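Sorting wires without cutting the bundles?
Hobby bench and workshop > Storage

bivberg_bench
Hello all. I have a problem with jumper wires and small cable leads. Everything lives in one drawer and when I pull one wire, I get all of them. I bought a Clernari cabinet with 17 small drawers, but it is too shallow, the loops come up and the drawer does not close. How do you keep yours?

helmy600
By length, never by color. Short ones in a zip bag, long ones on a hook. Color looks nice for one week.

bivberg_bench
But I search by color! When I need a black one for ground I don't want to open three bags.

Joltix
I disagree with helmy600 also. For me the connector end is what matters. A wire with the wrong end is useless, whatever length it has. I put a small paper flag on each bundle and write the type of end. The flags fall off sometimes, then I write them again.

helmy600
Flags on wires, no thank you. I had this at my old work and in September we were still reading flags from the year before, all of them wrong.

tidy_ohm
I am somewhere between. I have used this way for 11 years, so please forgive the long post. First, I never untangle the whole pile. I hold one bundle up, high enough that the strands hang down in loops, and pull out only what comes easily. The rest goes back to the pile for next time. Mixed colors stay together in the bundle - red, blue, orange, yellow, black, it makes no difference to me.

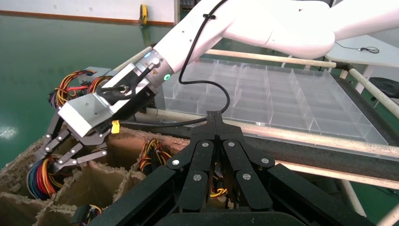 Second, each bundle gets one soft tie in the middle, not tight. If you tie it near the connectors, they catch on each other and you are back at the beginning. The bundles go on a rail with 3 hooks, and I stop when the hooks are full.

bivberg_bench
Thank you, the tie in the middle I did not try. Which ties do you use? The plastic ones I must cut every time.

tidy_ohm
Hook and loop tape from a roll. I cut it as long as my finger.

Joltix
Rubber bands also work, but they get sticky in a warm room.

helmy600
Still by length. But the rail I like.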